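4.2 Table clearing with hand-held grippers

We collected demonstrations of one household task, clearing a cluttered table, using two hand-held grippers and no robot arm. Each gripper carries its own camera. The set has 357 demonstrations.
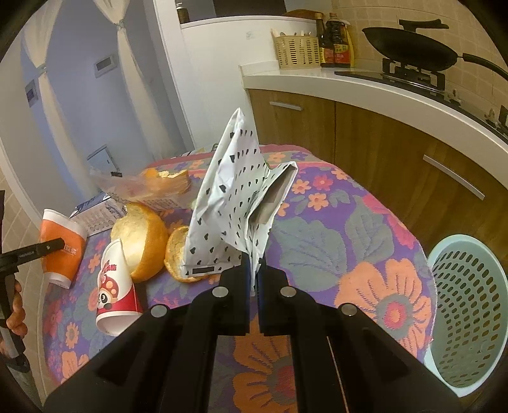 Figure 3a. Grasp on a crumpled paper wrapper, held at its lower tip.

Thin items were the hardest class for the policy. It often closed too high and missed the fold. Packages gave a different problem, as fast hand motion blurs the object between the fingers.
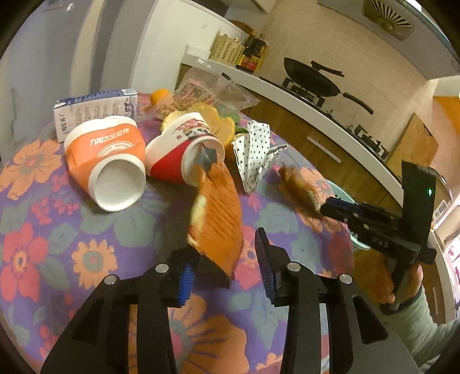 Figure 3b. Motion blur on an orange package between the fingertips.

We kept blurred segments in training and dropped only those where tracking was lost. The policy was trained for 2000 epochs.

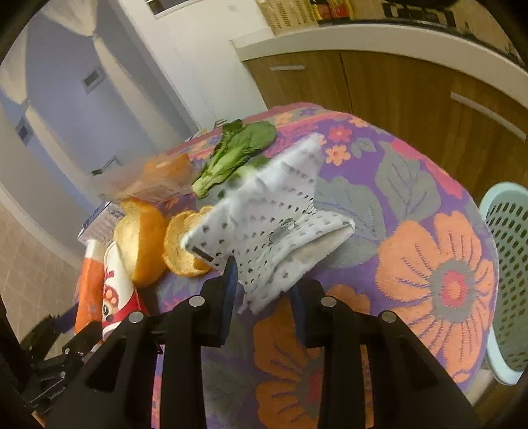
How were the two grippers kept in sync?
Both streams were stamped by one clock and matched afterward to the nearest sample.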